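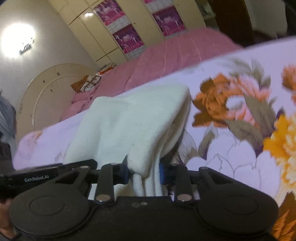

Kerkavix replied that towels should be folded only once the bed beneath them has been made, as a towel laid on a bare mattress will have to be handled twice.

Vallon Community Help > Household > Linen and Bedding

Folding and placing white towels in a twin guest room

Posted by Lonus
Saturday, August 18, 2018

Advice is requested on the preparation of a guest room with two beds. One is dressed with a lavender sheet with large orange and yellow flowers, the other with a pink quilted blanket. The towels are white, soft and rather thick. When folded in the usual way they form a bundle that slumps to one side as soon as it is set down.

There are two further points. First, small dark specks are sometimes found on the white towels, and it is not clear whether these are lint or marks in the fabric. Secondly, guests have remarked that they do not know which towel belongs to which bed. The room is let throughout July and August, and any method adopted must be suitable for a quick change between visits.

2 comments - 16 shares

Kerkavix

Further to the remark shown at the top of the page, the following procedure is recommended.

Lay the towel flat and smooth it by hand. Fold it lengthways into thirds, then bring both short ends to the middle and close it like a book. Thick towels should not be folded more often than that. The folded edge should face the foot of the bed, where it is seen on entering the room. A towel placed against the pillows tends to be moved to a chair and forgotten.

As regards the specks, press a strip of sticky tape over them. If they lift, they are loose fibres, and the towels should be washed apart from dark items and shaken well before drying. If they remain, treat them as stains and soak the towel before the next wash. Fabric softener is best left out, as it makes this kind of towel less absorbent.

One towel set should be placed on each bed, at the same height on both. No label is then required.

29 people found this helpful

Alhassan

Roll them. A rolled towel keeps its shape and takes less space in the cupboard. At our premises we prepare almost 500 towels in a busy month and ceased folding some time ago.

5 people found this helpful

Kerkavix

Rolling is acceptable for hand towels. With thick bath towels the roll is wide and may fall from a quilted cover - we have had to collect several from the floor. It would be advisable to try both methods on one bed before changing the whole linen cupboard.

232 members follow Linen and Bedding

We use cookies to remember your settings. By continuing to use Vallon Community Help you accept our cookie notice.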